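El kit de vaciado de cajas de Videck, después de un mes

En junio empezamos a probar el kit de picking de Videck en el taller, y como varios lectores me preguntaron por él cuando conté que lo habíamos pedido, dejo por escrito lo que he visto. No tengo relación con la marca. El kit lo compró la empresa a través de Lemel, que es el distribuidor con el que trabajamos desde que estamos en Salinas.

El paquete no incluye el brazo. Lo que se compra es el software de agarre, una cámara cenital con su soporte, un módulo de entradas y salidas y una licencia anual. El brazo y la pinza los pone uno, siempre que estén en la lista de compatibles. La lista es larga, pero conviene leerla entera, porque algunos modelos figuran con la nota «solo lectura» y eso significa que el kit recibe la posición pero no puede mandar trayectorias. Nosotros teníamos uno de los buenos.

La instalación nos llevó dos tardes. La primera se fue casi completa en el soporte de la cámara, que viene con tornillería métrica y unas escuadras demasiado cortas para una mesa gruesa. La segunda fue la calibración, que está bien resuelta: se coloca la plantilla, el brazo recorre 20 posiciones y al final da un error medio. Si el error es alto, repite solo las posiciones malas. Hay que volver a calibrar cada vez que alguien mueve la mesa, y para eso vienen bien unas marcas de cinta que permitan devolverlo todo a su sitio.

La tarea que le pusimos es la que anuncia el folleto: objetos variados en una caja de dos compartimentos, y el brazo los va pasando de un lado al otro. Metimos cosas de limpieza y de cocina, botellas, cepillos, tapas, piezas de plástico pequeñas. Nada pesado. 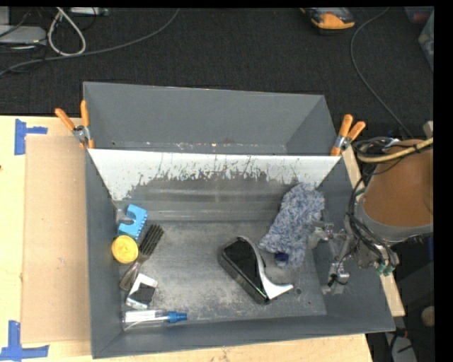
Con los objetos rígidos y opacos va bien. Los encuentra aunque estén en diagonal o apoyados unos sobre otros, propone un punto de agarre razonable y no se precipita. En las tandas largas hicimos 625 intentos y el registro marcó como fallidos bastante menos de los que yo esperaba para un producto de este precio. Cuando falla, suele ser porque la pieza está pegada a la pared y los dedos no tienen por dónde entrar. El software lo sabe y deja esas piezas para el final, pero no tiene ninguna estrategia para separarlas. Se queda intentándolo hasta que se agota el tiempo de espera, que viene fijado en 15 segundos y se puede cambiar.

Los transparentes son otra historia. Una botella de plástico claro tumbada en el fondo la ve unas veces sí y otras no, según la luz. El manual recomienda apagar los fluorescentes que queden encima de la caja y poner iluminación lateral. Lo probamos y mejora, aunque no lo soluciona. Los objetos blandos y con pelo, como las manoplas de microfibra, los agarra casi siempre, pero el punto que elige es caprichoso y a veces se lleva también lo que haya al lado.

Sobre la caja, un aviso. Videck vende la suya aparte y es cara. Se puede usar cualquiera de paredes lisas, y conviene que el color sea mate. Lo que no dicen es que el fondo y el separador se rayan con el uso y que hay que fijarlos bien. Dos pinzas de resorte de ferretería bastan para sujetar el borde. Si la caja se desplaza un centímetro, el programa no avisa, y los agarres empiezan a quedarse cortos por un lado.

El error que más nos ha salido es el 2053, «pérdida de sincronía con la pinza». En nuestro caso era el cable. Con el movimiento de la muñeca tiraba del conector y la comunicación se cortaba un instante. Dejamos más holgura, lo atamos de otra manera y no ha vuelto a aparecer. El servicio técnico contestó al correo en el mismo día, en inglés, con una respuesta genérica que no mencionaba el cable.

Antes de decidirnos pedimos también una demostración de Rurnstead. Su sistema es más rápido y separa mejor las piezas arrimadas a la pared, porque las empuja antes de cogerlas. También cuesta más del doble y obliga a usar su propia pinza, así que para un taller como el nuestro no salían las cuentas.

Para pruebas, formación o series cortas con objetos parecidos entre sí, el kit me parece una compra correcta. Para dejarlo solo toda la noche no lo pondría todavía. La licencia se renueva el año que viene y la decisión dependerá de la próxima versión, que según Lemel trae mejoras con los transparentes. Cuando la tengamos instalada repetiré las mismas tandas con los mismos objetos y publicaré los resultados.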